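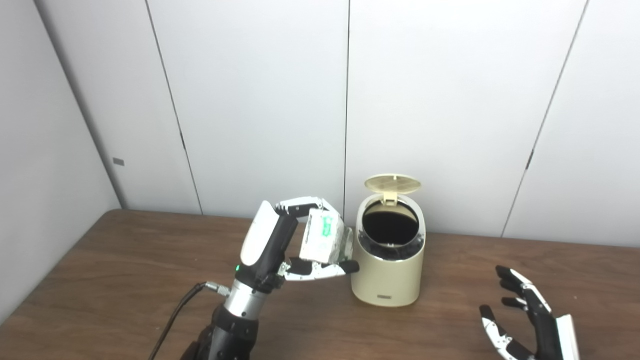 Ticket 3235 - Baseline test results not showing on athlete records
Category: Help Desk > Sports Medicine Software > Sync and Imports
Status: Closed
Product: Cornlow athlete records, clinic edition
Opened by: Na-rae Ra, Durell Physical Therapy

Original report

We ran preseason baseline concussion testing for the Trinance club in September. All of the tests were done on the two clinic tablets. Results from the first tablet are on the athlete records. Results from the second tablet are not. The tablet says "Sync complete" but the athlete page says "No baseline on file" for 21 players.

This matters to us because the club will not clear a player after a head knock until our physical therapist can compare against the baseline. One player is already on stage 2 of the return to play steps and we are working from a paper copy.

What I have tried so far:

1. Logged out and back in on the second tablet. No change.
2. Restarted the tablet and ran a manual sync. It said "Sync complete" again.

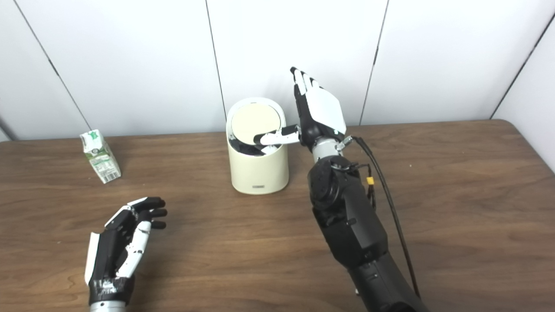 3. Checked the same players from the front desk computer. Same message.
4. Exported one result as a PDF from the tablet. The PDF is fine, with all the scores on it, so the data is there.

I have not reinstalled the app. I did not want to lose anything.

Reply from support, 10:40 am

Thanks for the detail, and please don't reinstall. Results that have not been matched to an athlete are held on the tablet and a reinstall would clear them. Can you open Settings, then Sync, then Show Log, and paste the last few lines?

Reply from Na-rae Ra, 11:15 am

Log lines below.

upload ok
match skipped: team code not found
queue held
sync complete

The same four lines repeat all the way up. The team code on this tablet is RYU-T. On the other tablet it is TRIN.

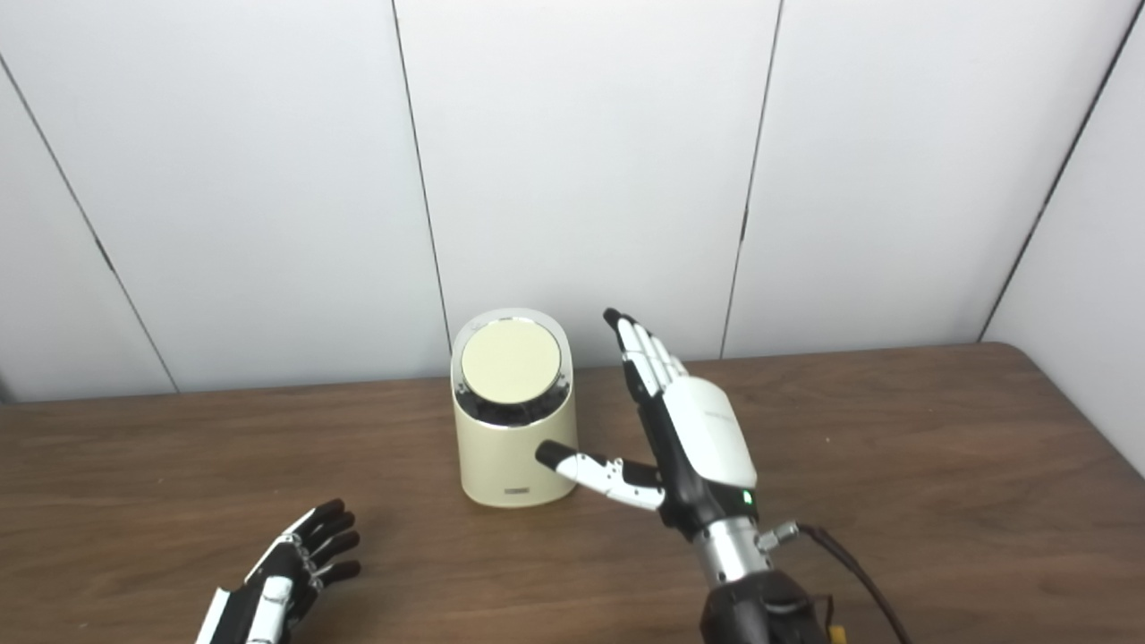
I think the second tablet was last used at the Ryu tournament, where we did sideline cover, and the code was left over from that. I can change it, but I don't know if that fixes tests that are already done or only new ones.

Reply from support, 11:50 am

Only new ones. The held tests keep the code they were recorded under. Please do this in order:

1. Change the team code on the second tablet to TRIN.
2. Go to Settings, then Sync, then Held Results.
3. Select all and choose Reassign Team.
4. Set the timeout to 600 seconds before you sync. The default is too short for a large batch.
5. Run a manual sync and leave the screen on.

Reply from Na-rae Ra, 2:05 pm

Done. Most of them came through on the first try. Two players stayed in Held Results with "duplicate name" - they are brothers with the same first initial and the same birthday.

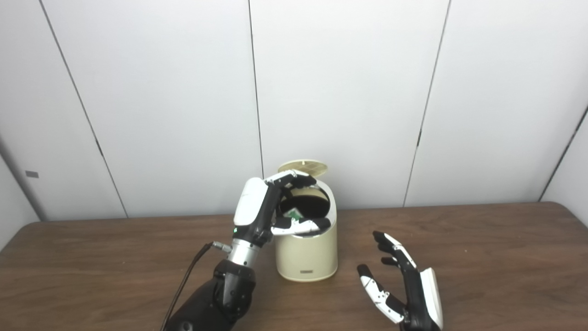
I opened each one, picked the right athlete by hand and synced again. Both now show a baseline. I checked the scores against the PDFs and they match.

One request: "Sync complete" should not come up when results are still being held. We would have caught this on test day.

Reply from support, 2:30 pm

Agreed, and I have passed that on as a change request. Please set the timeout back to the default when you get a chance. Closing this ticket, but a reply will reopen it.

Tags: baseline testing, team code, held results, tablet sync
2 comments | 0 shares
Contact support | Back to top | © Cornlow Help Desk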